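Collecte de démonstrations sur table : notes d'atelier

Ces consignes concernent l'enregistrement de gestes de rangement et d'extraction avec des pinces portées à la main, destinés à l'apprentissage d'une politique de manipulation. Elles complètent la fiche de sécurité de Stolarance et supposent que les pinces ont déjà été appairées.

Préparer le plan de travail

Choisir une table à surface mate. Un plateau clair à veinage discret convient bien, un plateau verni renvoie les lampes dans l'optique. Retirer tout ce qui n'appartient pas à la tâche, y compris les chiffons et les vis de rechange.

Fixer l'éclairage avant la première prise et ne plus y toucher pendant la série. Une pièce sombre reste exploitable si l'exposition est verrouillée ; en automatique, la luminosité pompe à chaque passage de la main et les épisodes deviennent difficiles à aligner.

Câbles

Laisser une boucle de mou entre le poignet et le coude. Trop court, le câble tire sur la pince en fin de course et le geste enregistré contient une correction parasite. Trop long, il traîne sur l'objet.

Au sol, écarter les enroulements de la zone des pieds. Dong-geon Baek conseille de faire passer le câble du côté extérieur du bras, jamais entre les deux mains.

Durée et nombre d'épisodes

Un épisode ne dépasse pas 30 secondes. Au-delà, couper la tâche en deux. Le lot Nuneck compte 444 épisodes retenus ; 11 autres ont été écartés, presque tous pour un départ hors position de repos.

Marquer la position de repos des deux mains avec du ruban de masquage. Le relever dès qu'il se décolle, puis reprendre l'étalonnage.

Varier sans tout changer

Modifier un seul paramètre par série : orientation de la boîte, hauteur de prise ou main dominante. Noter la valeur dans le journal avant de lancer l'enregistrement, pas après. Les essais ratés se gardent s'ils sont étiquetés comme tels – Dindo Lumanlan les range dans un dossier séparé et les réutilise pour la détection d'échec.

Objets dans une boîte à couvercle

Ouvrir le couvercle à fond, contre le bord arrière, pour dégager l'accès par le haut. Aborder l'objet par le dessus avec la main droite et tenir la gauche à l'écart tant que le contact n'est pas établi. Surveiller les parties fines qui dépassent, tige ou antenne : c'est là que les mors accrochent.

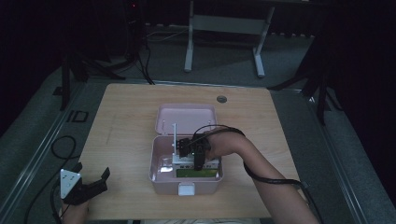 Contrôle en fin de série

Relire 2 épisodes au hasard, à vitesse réelle puis image par image autour du contact. Vérifier les points suivants :

– horodatage commun aux deux pinces ;
– ouverture des mors revenue à zéro entre les épisodes ;
– aucun saut de position supérieur à la tolérance du fichier Jandham.

Si l'un des points échoue, reprendre la série entière. Copier ensuite les données sur le second disque et nettoyer les mors à l'alcool isopropylique.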